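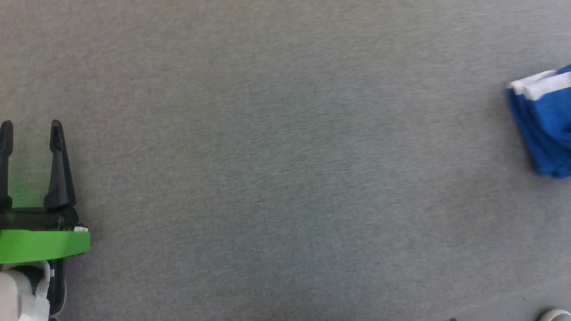
New carpet down at the Alcaraz reading room

After a good many months of bare boards, draughts and rather more dust than anyone cared for, the reading room at the Alcaraz community centre has a carpet again, and very welcome it is too. The doors opened on 21 November 2019 to a queue that reached the bicycle racks, and most people seemed to look down before they looked at the shelves.

The new carpet is a plain medium grey with a low pile, and there is no pattern to it at all. That choice took a surprising amount of talking over. The old one, which many readers will remember, had brown and orange diamonds and had been down for 34 years, and there were those who would happily have had something just like it. In the end more than 600 people put a slip in the box by the front desk, and grey came out ahead of dark green and a rather cheerful red.

Consuelo Montes, who runs the centre, was clearly pleased with how it has all come together. "I did worry that grey would feel a bit like an office," she told us, "but once the lamps are on and the armchairs are back in their corners it is ever so cosy, and the little ones have already taken to lying on it with their picture books, so I think we can say it has passed."

The work was done by Tusent, the flooring firm from the other side of the river, and it turned into a longer job than planned. When the fitters took up the last of the diamonds they came across a soft patch of boards near the radiator, and 23 of them had to be replaced before anything else could go down. Baltasar Barroso, who led the fitting, said he had found a pair of reading glasses, several bookmarks and a bus ticket to Lukoditz under the old underlay – all of which are now in a shoebox at the front desk, should anyone like to claim them.

Regular visitors will find that one or two things have moved. The newspapers are now beside the window, where the light is better in the mornings, and the large print books have come down to the lower shelves. The long table has gone to the back wall for the time being, so there is a good open stretch of floor in the middle for the story mornings, which start again in January with Estíbaliz Sarmiento reading, as she did before the closure. Cushions are provided, though children are welcome to bring their own.

There is a small request to go with all this. Hot drinks are still allowed in the reading room, but only in cups with lids, and muddy boots should be left on the rack in the porch. A second rack has been put up next to the first, as the old one was always full by ten o'clock on a wet day.

The reading room keeps its usual hours, and the side entrance, which was shut during the work, is open again for prams and wheelchairs.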